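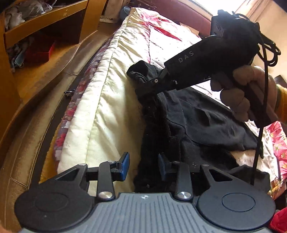 Orest Kovalchuk respondeu: Do nosso lado o aviso de encerramento saiu para todos os encarregados de educação no domingo à noite. O painel do Stumano mostra o envio como "Concluído". Podem confirmar se os pais têm os números atualizados?

Oksana Polishchuk escreveu:
Os números estão atualizados. Foi a primeira coisa que vimos, antes de abrir o pedido, e está dito na mensagem inicial. "Concluído" também aparecia no teste do período passado, em que a mensagem não chegou a ninguém, por isso peço que não se use o painel como prova.

O que sabemos: a escola fechou por indicação da autoridade de saúde, o aviso foi escrito e aprovado no domingo, e na manhã seguinte havia famílias ao portão. A secretaria ficou com uma lista de 41 encarregados que dizem não ter recebido nada, nem SMS nem e-mail. Os do ensino secundário receberam todos, que eu saiba.

Estado: Em análise
Prioridade: Normal (pedimos Alta, foi alterada sem explicação)
Módulo: Avisos de encerramento

Orest Kovalchuk escreveu:
Obrigado pela informação. Pode tratar-se de um atraso da operadora. Em situações de muito tráfego as mensagens podem demorar. Sugiro aguardar e limpar a cache do navegador.

Oksana Polishchuk escreveu:
A cache do meu navegador não tem nada a ver com o telemóvel de uma mãe. Quanto à operadora, os que não receberam usam redes diferentes, e o e-mail não passa por operadora nenhuma. Exportei o registo de envios do Gronlow e anexei-o ao pedido. Procurei lá os 41 contactos e não encontrei um único. Não estão como falhados, simplesmente não constam.

Passos feitos até agora

1. Reenviar o aviso a partir do painel. Mesmo resultado: "Concluído", e as mesmas famílias sem mensagem.

2. Comparar a lista de destinatários com a das matrículas. Faltam turmas inteiras do 1.º ciclo. O grupo chama-se "Todos", o que me parece um nome otimista.

3. Enviar só para uma das turmas em falta, escolhida à mão. Chegou logo. Portanto os contactos são válidos e o canal funciona.
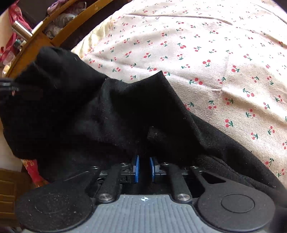
4. Abrir o grupo "Todos" no Gronlow e ver a regra. A regra inclui apenas turmas sincronizadas depois da migração de abril. As que vieram do Loto ficaram de fora, e não há qualquer aviso no ecrã.

5. Forçar a sincronização dessas turmas. O botão deu erro 3 vezes e depois passou. O total do grupo subiu para cerca de 200 contactos.

Resposta do suporte

Orest Kovalchuk escreveu:
Confirmamos que a regra do grupo não abrangia as turmas importadas do Loto. Foi corrigida para a vossa escola. Podemos encerrar o pedido?

Oksana Polishchuk escreveu:
Ainda não. Fiz um envio de teste e chegou a quase todos os da lista; faltam nove, que estou a verificar um a um. Entretanto tenho duas perguntas que ficaram sem resposta:

O estado "Concluído" vai continuar a aparecer quando há alunos matriculados fora do envio?

As outras escolas que migraram do Loto foram avisadas? A colega do agrupamento Yazıcı usa a mesma configuração e não recebeu nada vosso.

Até lá, se houver novo encerramento, mandamos pelo Stumano e telefonamos na mesma às famílias do 1.º ciclo. Mantenham o pedido aberto, por favor.

Orest Kovalchuk alterou o estado para: A aguardar equipa de produto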